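Moved into the Ornunberg apartment with a plan for the kitchen. The plan was that the kitchen would be done first, by lunch, and then everything else could be a mess in peace. It's December and I'm still on the kitchen.

In my defense the kitchen keeps being used for food.

Tonight's job: get everything that cleans things into one place. You'd think it would all live together already. It has been living wherever I last got tired.

Current holding area is the big round cushion with the stars on it, because it was flat-ish and not already covered in something. Flat-ish is doing a lot of work there. It's a dome. Bottles do not love a dome.

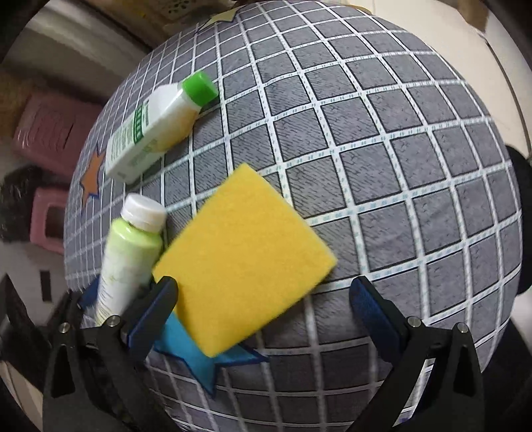
Vol. 2, No. 310

(Yes, I still number these. Volume 1 was the old place on Schumacher Street. It ended when the lease did.)

So the white bottle with the green cap gets to lie down. The lime green one has to be dealt with separately. The yellow sponge is new to the rotation and bigger than any dish I own.

I love this cushion, for the record. Gray grid, orange star, blue star, a pale yellow star up by the rim. It was bought for sitting and reading. I have read four pages on it.

Someone is going to ask why I don't just put the bottles under the sink. Under the sink is bags. The bags are full of bags. I opened that door at 6 pm and closed it again at 6 pm.

OK, sorting rules for the evening, which I wrote on the back of an envelope and then lost, so from memory:

If it cleans something and I know what, it stays.

If it cleans something and I've forgotten what, it stays but I have to read the label standing up, like a grown person.

If it's a sponge and I have to think about it, it goes.

The sponge rule is the hard one. I grew up in a house where a sponge went from dishes to counters to floor to garage, and I'm fairly sure one of them went to college. I don't have a garage, so my sponges have no career path.

Anyway, one green sponge has been let go. There was a moment where I held it over the bin and thought "but for the oven door, though." No. The oven door has been waiting since I got here and a green sponge wasn't going to be the one to call.

Also finally let go of a foam fruit net. I keep these. I have never once needed to protect a piece of fruit after getting it home, but they're so well made! Prokora had a whole bin of fruit wearing them last time I went and I felt underdressed.

Status of the floor, for those following along at home:
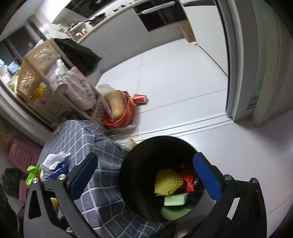 and I'd like it noted that the bread is in a basket. A red basket, on the floor, but in a basket. Bread has standards here. It's going up on the counter the minute the counter has any counter left, and right now the counter is utensils all the way along.

The paper cup I have no position on.

The beige rack was supposed to fix all of this. I ordered it from Pundine with a clear picture in my head of folded towels, labels facing out, maybe a small plant. What moved in was a pink towel, some plastic bags, and the head of a broom lying across the top like it pays the rent.

The instructions for that rack claimed 2 people could put it together. I was 1 person with a butter knife. It's still standing. I don't lean anything heavier than a broom on it and we've never discussed why.

Things I have learned about trash while doing this: a small bin fills up with wrappers and nets and one big round green thing in the time it takes to make tea. A big garbage bag takes a month and then you can't lift it. I now run both. The small one is for decisions and the big one is for regrets.

There's a scrap of paper behind the bin. I can see it. I have been able to see it all evening. I'll get it when I get the cup.

Update, 9:40 pm. Made toast, which has set the project back by crumbs.

Somebody asked for the step count. 1757, and I want you to understand that was all in one kitchen, mostly between the sink and the rack and back again because I'd left the cloth on the other one.

Tomorrow is the cupboard under the sink. I'm going to take out all the bags, put them in a bag, and see how I feel. If anyone has a use for plastic bags in bulk, my replies are open, pickup only.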